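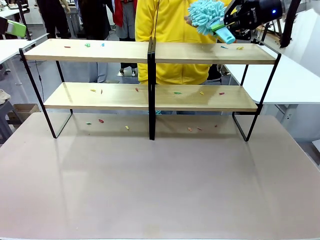 Katherine Ospina spent most of last year on a question that sounds minor: when a robot arm is given a tool it cannot feel through, how does it know where the tool ends? Her group at Lerkelano uses dusting as the test task. The gripper holds a duster by its handle, the turquoise chenille head reaches out to one side over a shelf board, and small colored scraps lie on both tiers and on the tabletop underneath. "The head is soft, it changes shape on contact, and the wrist sensor sees almost nothing," Ospina says. "Position control alone gives you a stroke that looks right and misses the board."

The method, called Baltosik, was trained on 3,000 teleoperated strokes. For each one the model predicts where the outer edge of the head will be 30 frames ahead, and the arm corrects its height from that prediction. No force threshold is set by hand.

Ívar Kjærgaard, who wrote the controller, considers the lower tier the harder case. The arm has to come in under the upper boards, and the slanted side legs limit the approach angle. "On top you can be sloppy by a centimeter. Below, the same error puts the handle into the frame."

The evaluation covered 109 trials. Ospina will not reduce them to a single success rate before the paper is out, but she says the upper boards were cleared more reliably than the lower ones, and that most failures were scraps pushed against an upright and left there. Thin pieces standing on edge were a separate problem - the predictor treated them as part of the shelf.

A version trained on 2,000 strokes did nearly as well on the upper tier and clearly worse on the lower. Kjærgaard reads this as a coverage problem. "We had too few strokes near the legs. More data in the middle of the board would not have helped."

The next round of recordings begins in April, with a stiffer head and the same shelves.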